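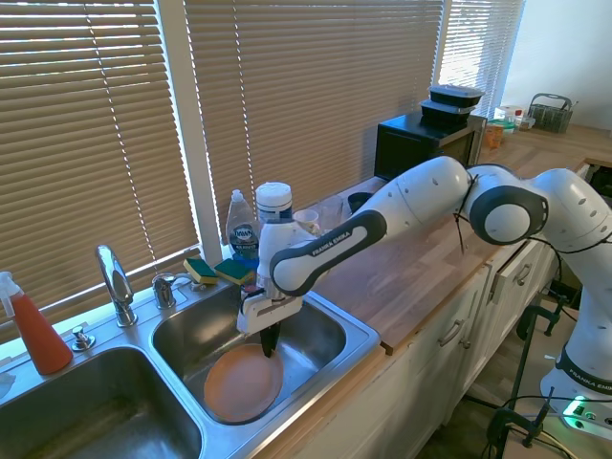
# Por que é que o detergente faz a gordura desaparecer?

Vou contar-te um segredo: quando eu era pequena, detestava lavar a loiça. Achava a coisa mais aborrecida do mundo! Depois comecei a fazer perguntas (sou muito perguntadora) e a pia da cozinha transformou-se no meu laboratório preferido.

A primeira pergunta foi esta: se a água lava tudo, para que serve o detergente?

## A água e a gordura não se dão bem

Experimenta deitar umas gotas de azeite num copo com água. O azeite fica a boiar lá em cima, em bolinhas amarelas, e por mais que mexas volta sempre a juntar-se. Num prato com restos de molho passa-se a mesma coisa: a água escorrega por cima da gordura e vai-se embora pelo ralo, toda contente, sem levar nada com ela.

O detergente é feito de pedacinhos tão pequeninos que nem com uma lupa os vês. Chamam-se **moléculas**. Cada uma tem uma cabeça que adora água e uma cauda que adora gordura. As caudas espetam-se todas na gordura, as cabeças ficam viradas para a água, e a gordura parte-se em gotinhas minúsculas. Aí a água já consegue arrastá-las. Cá em casa chamo a essas gotinhas "ouriços", porque é assim que as imagino, redondas e cheias de picos!

## Uma esponja, dois lados

Já reparaste que muitas esponjas têm um lado amarelo e outro verde? As que estão ao pé da janela, atrás da pia, são assim. O amarelo é macio e cheio de buraquinhos, que guardam água e ar. Quando apertas a esponja com detergente, o ar mistura-se com a água e sai aquela espuma toda.

O verde é áspero e serve para esfregar. É ótimo para comida agarrada, mas cuidado com as frigideiras antiaderentes, que se riscam com facilidade. Eu estraguei uma assim e ainda hoje ma lembram.

## E porquê duas cubas?

Uma pia dupla dá imenso jeito. Podes ensaboar de um lado e passar por água do outro, e a água limpa não se enche de espuma. Eu lavo por esta ordem:

1. Copos, que costumam ter menos gordura.
2. Talheres (as facas ficam para um adulto, combinado?).
3. Pratos, como um cor de laranja acastanhado que esteja à espera no fundo da cuba.
4. Tachos e panelas, os mais teimosos.

Se começares pelos tachos, a esponja fica cheia de gordura e depois os copos saem baços. Aprendi isto da pior maneira, com uma pilha de copos para lavar outra vez.

## Agora tu: a corrida da pimenta

Precisas de um prato fundo, água, pimenta moída e uma gota de detergente da loiça.

Enche o prato com água e polvilha a pimenta por cima. Ela fica a flutuar porque a superfície da água se porta como uma pele muito fininha, bem esticada. Agora molha a ponta do dedo no detergente e toca no meio do prato, devagarinho...

Zás! A pimenta foge toda para a borda! O detergente enfraqueceu a "pele" no meio, e a água dos lados puxou a pimenta para lá. Eu já fiz isto 29 vezes e ainda me rio.

Para repetir, tens de passar o prato muito bem por água e começar de novo. Lava as mãos no fim e não as leves aos olhos, que a pimenta arde a valer. A seguir, já sabes, há um prato para lavar.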